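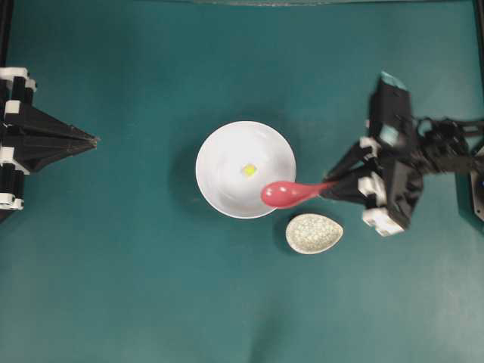
4. Evaluation of the Olerus kit on utensil tasks

4.1 Scope

The Olerus is sold as a two-arm tabletop kit for teaching and light research. The supplier, Denix, ships it part assembled, with the arms, a pair of two-finger grippers, a camera set and a software package named Trundivance. We bought one kit in January at the list price and had no help from the supplier beyond the public support desk. Section 3 dealt with assembly and calibration. In this section we report how the kit performed when one arm had to use a tool.

Most published reviews of low-cost arms stop at pick and place. A block is lifted and put in a tray, and the result is a success rate. Tool use asks more of the hardware. The gripper must hold a thin handle against a sideways load, and any play in the wrist is made larger by the length of the tool. We chose spoon scooping as the main task. The arm starts with the spoon already in its fingers, lowers the head into a shallow bowl, brings it under a small cube, lifts, and tips the cube into a second dish beside the bowl. Stavros Golob recorded the demonstrations and Roswitha Nolte scored the trials. Scorers did not see which software version was running.

4.2 Training and trials

We collected 118 demonstrations by teleoperation. Training followed the default Trundivance settings, apart from the length of the action sequence, which we set to 100 steps after early runs at the default value gave jerky motion on approach. We then ran 500 scored trials. The start position of the cube within the bowl was changed between trials using a printed list. The second arm was powered and held at rest throughout, as the software will not start with one arm switched off. We consider this a fault in the product and have reported it.

A trial counted as a success if the cube ended in the dish and the spoon was still in the gripper. A trial in which the cube landed on the mat was a failure, even if the scoop itself had been good. The operator could stop a trial at any point if the spoon pressed hard on the bowl.

4.3 Grip and wrist

Tool slip was our main concern when choosing the gripper. The standard fingers are long and tapered, and Denix offers a blunt set with rubber faces at extra cost. We kept the standard set. The fingers narrow to a point, with triangular openings between the upper and lower members, so the handle is held only near the tips and there is little surface to resist twisting (Figure 4). The white bracket at the wrist is bolted on, and we checked its bolts at the start of each session. Kastriot Grgić repeated part of the series with the blunt fingers and found them easier to set up but harder to bring close to the bowl wall.
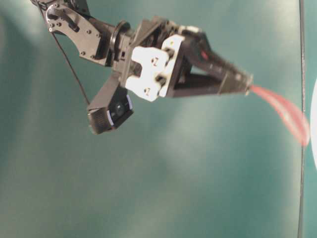
Figure 4. Wrist and gripper of one Olerus arm, seen from the side.

Cable routing also needs attention. The maker's guide leaves the camera cable free between the upper bracket and the module under the wrist. We followed the guide for the scored trials. For longer use we would add a clip at the elbow, as Atanasov does on its comparable arm.

4.4 Failures

Failed trials fell into two main groups. In the first, the spoon pushed the cube up the side of the bowl without getting under it. In the second, the cube was lifted and then lost during the turn towards the dish.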